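Kestia Opens Its Kitchen Table Office for Freelancers and Home Workers This May

FOR IMMEDIATE RELEASE

Hello from Kestia! I've been writing other people's press releases for years, so it feels very odd (and pretty wonderful) to be writing one for my own place. We open in May, on the ground floor of the old Juhász bakery on Lokov Street, and I'd love for you to come by and see what we've been up to.

The short version: Kestia is a shared workspace that feels like somebody's kitchen. You bring your work, you pull up a chair, you make yourself a cup of tea, and you get on with it. We have 13 seats, a proper stove, a big sink, and a back room with a door that shuts for phone calls. Doors open at 7:30 a.m. and I start shooing people out at 6 p.m., because I like my dinner.

I worked from my own kitchen for a long time. I got plenty done there, but I missed hearing another person type, or grumble at a spreadsheet, or ask if anyone wanted the last piece of toast. I tried a couple of the big shared offices across the river and they were perfectly nice, with their glass walls and their phone booths, and I went home every day feeling like I'd spent eight hours at an airport. So when the bakery came up for rent, I went to look at it "just out of curiosity" and signed the lease before lunch.

The bakery had been closed for four years. Older neighbors still call it Juhász's, and I've kept the name painted over the door, with ours on a smaller sign below it. The bread ovens are gone, sadly, but we saved the flour bins (they hold printer paper now) and the long marble counter, which is cold on the elbows in the morning and glorious by August. The floor tiles are the original ones. A few are cracked, and they're going to stay cracked.

How it works. A day at the table costs $13 and covers your seat, the internet, and all the coffee and tea you can drink. There's no contract and no joining fee. If you'd like to come more often, the monthly pass will be ready later in the summer, once I've figured out how many people actually want one. Please don't email me asking for a discount on a pass that doesn't exist yet (you know who you are, and I love you).

Lunch is the part I'm most excited about! At noon we clear one end of the counter and put out soup and bread, and anyone who's in that day can join for a few dollars more. The soup comes from Gitinon, the little lunch place two doors down, and they've promised me the mushroom one at least once a week. If you'd prefer to bring your own sandwich, there's room in the fridge. Put your name on it. I mean it about the name.

We've had some trial days already, and they taught me plenty. People want more outlets than you'd ever believe, so we've added them under every table. They want a spot to hang a wet coat. They do not want the radio. We also learned that the kettle I'd carried over from home was far too small, and the new one is a monster.

The whole space is 600 square feet, and we've squeezed in a bookshelf, too. It has a mix of cookbooks, dictionaries and paperbacks, and you're welcome to take one home and bring back another. The front entrance has no step, the restroom is on the same level, and there's a bike rack around the side by the laundromat.

In the evenings the tables are available for small gatherings: a book club, a sewing night, a class, whatever you've got. Groups can have the room from 6:30 to 9 p.m., and I only ask that you wash your cups.
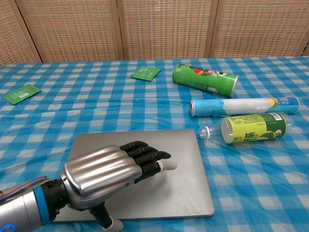
A silver laptop on one of our blue-and-white gingham tablecloths at Kestia.

Opening morning starts at 8 a.m. with coffee and pastries, and every seat is free that day until we run out of them. Local reporters are very welcome, and I'm happy to show you around, talk your ear off about floor tiles, or leave you alone in a corner with a bun.

About Kestia
Kestia is an independent shared workspace in the former Juhász bakery on Lokov Street, open to freelancers, students, and anyone else who needs a table for the day.

Press contact
For interviews, photos or a visit before opening, stop in at the Lokov Street entrance any weekday between 10 a.m. and 4 p.m. and ask for the owner. I'll be the one near the kettle.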